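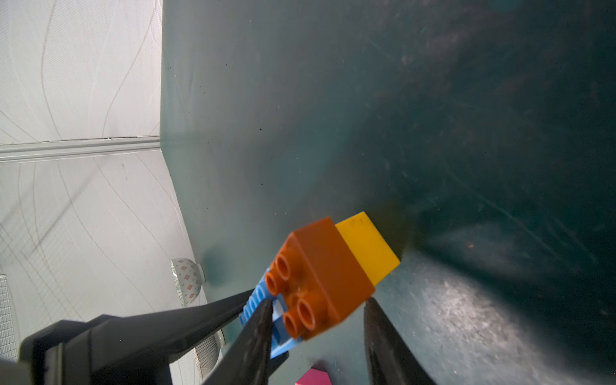
Visit report: Clarkellow toy library and sorting room
Visit made 25/09/2026

The Clarkellow site occupies the ground floor of a former seed warehouse, two minutes on foot from the bus station. It lends toys to nurseries and childminders and opens its back rooms to visitors twice a year, the previous opening having been in July. I went to look at how large building bricks are checked, sorted and packed, as our own store has a backlog of them.

Stock and storage

The library holds 94 sets of oversized bricks. Each set goes out in a lidded crate supplied by Bultora, with a contents card fixed inside the lid. Crates are stacked no more than four high on steel shelving. The bottom shelf is left free for returns, which keeps unchecked crates away from those ready for loan. A full set weighs more than one would expect, and the handles on the older crates have begun to split.

Checking

Returned bricks are tipped out and taken apart. Small builds often come back still joined, and these take up most of the time. A typical one is an orange 2x2 with a yellow brick against its far end and a light blue plate underneath. Thin plates are the slowest to free. The blue one has a row of small teeth along its edge, and fingernails are no use on it. The library uses a flat plastic wedge, pushed in at a corner and turned.

The studs on the orange brick are hollow, with a recessed centre, and recesses of this kind collect sand and modelling dough. They are cleared with a bottle brush before washing. Light surface scratches are accepted, and so are small dark marks of the sort on the yellow brick, provided they cannot be felt with a thumb. Anything with a crack or a raised burr is withdrawn.

Washing and drying

Washing is done at 30 degrees in mesh bags, in a front-loading machine made by Rarnine. The capacity is stated as 600 bricks per load, though the staff prefer to run it well below that. Drying takes place on slatted racks, studs down. I was told that drying studs up leaves a ring of scale in each one, the water in the town being hard.

Sorting

Sorting is by size first and colour second. Our store does the reverse. The Clarkellow method seemed quicker for making up sets, as a missing size matters more to the borrower than a missing colour. Pink blocks are short at present and are being replaced with whatever is available in the same size. The contents cards have been altered by hand to suit.

Points to follow up

Price of the plastic wedges, which come from Mofokeng in packs of ten.
Whether our shelving will take the Bultora crates without moving the uprights.
Trial of size-first sorting on one bay.
Copy of the contents card, promised by email and not yet received.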